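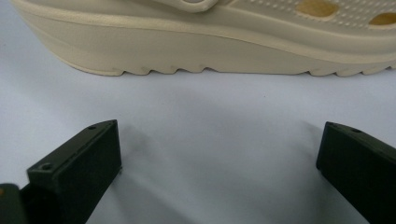

Cream foam clog, on its side, platform sole and tread showing.

stonari-sizes

A table of how shoe sizes on the label compare with shoe sizes on the foot. Last touched 26th March.

What this is

Shoe sizes are a polite fiction shared by several countries. Each one measures something slightly different, starts counting from a different place, and then lets every factory round however it likes. This repository is my attempt to write down the damage, one shoe at a time.

The main file, sizes.csv, has 800 rows. Each row is one shoe in one labeled size, with the inside length measured in millimeters. A second file, returns.csv, has 219 rows and covers shoes that went back to the shop, with the reason given. The most common reason is "too small." The second most common is "too big." I had hoped for more drama.

Columns in sizes.csv

row_id – a number. It means nothing and will not change.
label_size – whatever was printed on the shoe, copied exactly, including the ones that give two sizes with a slash and leave you to pick.
label_system – US, UK, EU, or unknown. Unknown is more common than you would like.
inside_mm – heel to toe along the footbed, measured with a sliding stick.
width_note – free text. Yes, I know.
kind – sneaker, boot, sandal, clog, slipper, dress, other.
source – bero, lammers or own.

Where it came from

The bero rows were measured at Bero, a secondhand shop that let me sit in the back with a stick on slow afternoons. The lammers rows come from Lammers, a repair shop, and lean heavily toward boots, on the grounds that people don't resole flip-flops. The own rows are mine and my relatives', and they lean toward bad decisions.

Known problems

Used shoes stretch. Bero's rows run a little long for this reason and I haven't corrected for it. If you have a correction you believe in, open an issue and we can argue.

Clogs and slippers often come only in whole sizes, or in sizes that cover two at once. For those, label_size holds both numbers and your parser will choke. The script split_labels.py turns them into two rows, both of them slightly wrong.

Inside length in a platform shoe has nothing to do with outside length. I mention it because 2 early rows were measured on the outside, and they made it into a chart before I caught them. They are fixed now. The chart is not.

Children's sizes were left out. I looked into them for one evening and came back a different person.

Using it

Load the CSV with anything. It is UTF-8 with commas and a header line. If you want the conversion function, run stera.py with a size and a system, and it prints a range in millimeters. It prints a range on purpose. Please don't ask for a flag that picks the middle.

Stera is the name of the script and also of the first boot I measured, which was labeled 9 and was not a 9 in any system I know of.

Plans

I'd like to reach 3000 rows. At the present rate this will happen after I've stopped caring, so pull requests are welcome. Send the label exactly as printed, the inside length, and the kind. Photos of the label help. Photos of your feet do not.

License

Data is CC BY 4.0, code is MIT. Blisters remain the property of the wearer.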